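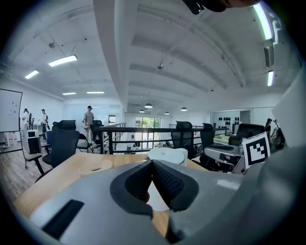 Welcome back, everyone, and thank you for the lovely questions you left after the last session on eels. This week we turn to Atlantic salmon, and to the puzzle of how a fish that has spent years at sea finds its way back to the very stream where it hatched. I'd like you to start at home with something quite ordinary. Sit down at a light wooden tabletop, the honey-colored kind will do nicely, close your eyes and lean in close. Old wood often has a faint smell, and if you grew up with a table like that, the smell may carry you straight back to breakfast at your grandmother's! A young salmon seems to do something a little like this, only with water. Every stream picks up its own mix of scents from soil, rock, moss and leaves, and the fish learns that mix before it leaves.

Scientists call this learning imprinting. It happens mostly when the young fish is changing into a smolt, the silvery stage that is ready for salt water. Please write that word down (smolt, with an o) as we will use it all term. Before that the fish is a parr, with dark bars along its sides, and before that a fry, and before that an alevin, still carrying its yolk sac under its belly. I know it's a lot of names for one fish. Kobina Annan made a nice little chart of them for last year's group and I've put copies by the door.

Now, smell can't explain the whole trip. A salmon feeding far out in the ocean is much too distant to pick up the scent of one small brook. For that long first part of the journey, many researchers think the fish use the Earth's magnetic field, a bit like a map and compass rolled into one. Once they come near the coast, smell takes over, and they follow it up the river, choosing left or right at each fork.
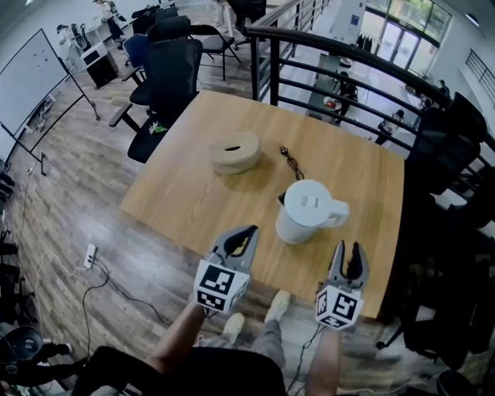 They don't always choose correctly, and I want to spend a moment on that, as several of you asked. Some salmon stray into a different stream and spawn there. It sounds like a mistake, and for the one fish it may be, but straying is also how salmon reach new rivers, or come back to a river that was blocked for years and then opened up again.

Our own example is the Dotska, which many of you know from the March walk. Hortensia Huaranga and her students have been tagging smolts there, 600 of them in the first season, just below the old mill. The tags are tiny and sit inside the body. When a tagged adult swims back past the reader, its number is recorded, and so we learn who came home. Please don't be discouraged when you see that only 6 have returned so far. Most smolts are eaten or lost at sea, and some of the others may still be out there feeding.

For next time, please read the chapter on river life (skip the part on hatcheries, we'll get to it with Eilif Lindqvist) and think over these:

Why might a salmon raised in a hatchery and released far downstream have trouble finding a place to spawn?

What could happen to a stream's scent if the woods along its banks were cut down?

A page of notes is plenty, and handwriting is fine. If you missed the walk and would like to see the tag reader, talk to Hortensia after class.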